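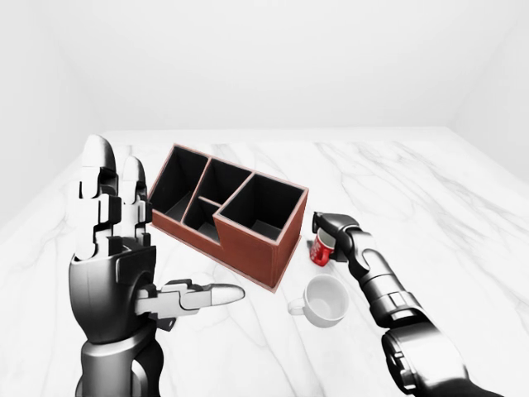

Dia aberto na Skomum - quem foi?

parafuso_solto
Voltei agora, escrevo rápido. Fila enorme, 537 inscritos segundo o moço da porta. Valeu pela sala de simulação. Mão robótica à esquerda, braço com garra à direita, caneca vermelha presa na garra, tudo em cima de uma mesa de mármore virtual. Fiquei lá um tempão.

marola77
Fui de manhã. Achei fraco. Queria ver máquina de verdade, não render. Pra isso fico em casa.

parafuso_solto
Tinha máquina de verdade no galpão da Masby, do outro lado do pátio. Vc não atravessou?

marola77
Ngm avisou. Placa zero.

tecla_f5
Tinha placa sim, pequena. Discordo do marola - simulação é onde se erra barato. O rapaz da demo falou em 3.712 tentativas só nessa tarefa do organizador e das canecas. Faz isso com cerâmica de verdade pra ver a conta.

marola77
Tá, mas e o atrito? A garra segura a caneca bonitinho no render, quero ver com a mão engordurada da minha cozinha.

dona_bobina
Perguntei isso!! Ele disse que variam o atrito de uma tentativa pra outra. Não mostrou número nenhum, fiquei meio assim.

tecla_f5
Pois é, podia ter mostrado. Nisso concordo.

dona_bobina
E a mão da esquerda, alguém entendeu? Dois dedos pra cima, polegar esticado. Perdi essa parte da explicaçao.

parafuso_solto
Tbm perdi, tava no café. O folheto só fala do braço.

marola77
Café que acabou às dez, aliás.

tecla_f5
A próxima é em abril, na Dostness. Inscrição pelo site deles.

marola77
Vou. Mas direto pro galpão.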